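A visit to the Cultik open day in Olturwood

I have been following Cultik's progress from a distance for a couple of years, mostly through their short write-ups on teaching robot arms to handle household things, so when they announced an open day I signed up within the hour. Numbers were kept low (20 visitors per slot, masks on, windows open) and I got the afternoon of November 3, 2020. The bus to Olturwood drops you at the bottom of a long hill. Wear decent shoes.

The building used to belong to Desjardins, a furniture maker, and there is still a smell of sawdust on the stairs. We left our coats in what had been the varnishing room and were met by Sølve Eklund, who runs the collection side. She talks fast and likes questions, and I had plenty!

The first thing she told us was that we would not be seeing many finished tricks. The learning system, which everyone there calls Gaston, is trained on examples: a person guides an arm through a chore from start to finish, the cameras and the joint readings are saved together, and that makes one example. Then the things get moved about and the person does it again. And again. When we came in the count for the tidying set stood at 2,744, written in marker on a whiteboard by the door, and while we were having our coffee somebody walked over, rubbed out the last digit and made it a five. I was absurdly pleased to have been there for that.

We spent most of our time at the kitchen stations. I had expected bare benches with colored blocks on them, the sort of thing I remember from my own student days, and what they have is kitchen clutter. Tea packets, tubs with lids, appliances along the back, a crock with a spoon in it.
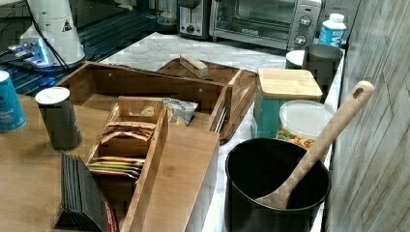 Eklund's view is that clutter is where the learning happens. In the early sets they kept everything neat, and Gaston got very good at neat kitchens and hopeless at anybody's real one. Now each operator is asked to set things out a little differently before every run — a packet leaning the other way, a lid turned, the organizer at an angle — and to leave in whatever would be there in a house. Packets are among the hardest things they work with. They bend, they slide over one another, and two of them together feel much like one. She said a person sorting tea does half of it by touch without noticing, and the operators have to learn to do it by eye.

Then we got to watch a run up close. Margus Ots was at the controls, and he has a lovely unhurried way of working. He came in slightly from the side, paused, backed off a touch, and came in again. I asked whether the pause would be trimmed out later. No, he said, they keep it. If the only examples are perfect straight approaches, the system has never seen what to do when an approach is a bit off. They used to throw away any run with a fumble in it and stopped doing that in February, and he thinks the recoveries have been worth more than anything else they changed this year. Runs where something gets dropped and stays dropped are kept too, but labeled and stored apart.

An operator does 50 runs in a shift at most. After that, Ots told me, your hands start taking shortcuts, and the shortcuts end up in the data. You can apparently spot a tired afternoon in the plots: the paths get flatter and the grip closes sooner. He showed me two of these plots next to each other and I could see it, once he had pointed with a pencil.

Visitors were allowed a try on a practice station. I was dreadful. It took me four goes to pick up a sponge, and on the fifth I pushed it onto the floor, to some applause. What surprised me was how quickly I stopped looking at my hands and started looking only at the fingers of the gripper. By the end of my ten minutes I could put the sponge on a saucer, more or less in the middle, and I would happily have stayed until they locked up.

The last stop was the review room, a small one with two screens and a very good kettle. Every run gets watched by someone other than the person who made it. They write one plain sentence about what was done, such as "moves the red packet to the front slot," and mark where each step starts and ends. Reviewers disagree more than you would think on when a grasp begins. Is it when the fingers touch, or when the thing lifts? The house rule is touch, and there is a sheet of paper on the wall that says so in large letters.

I came away with a sheet of notes, a sore thumb and a bag of leftover cookies. The number 177 bus back to the station runs until early evening, and they are taking names at the front desk for the next open day.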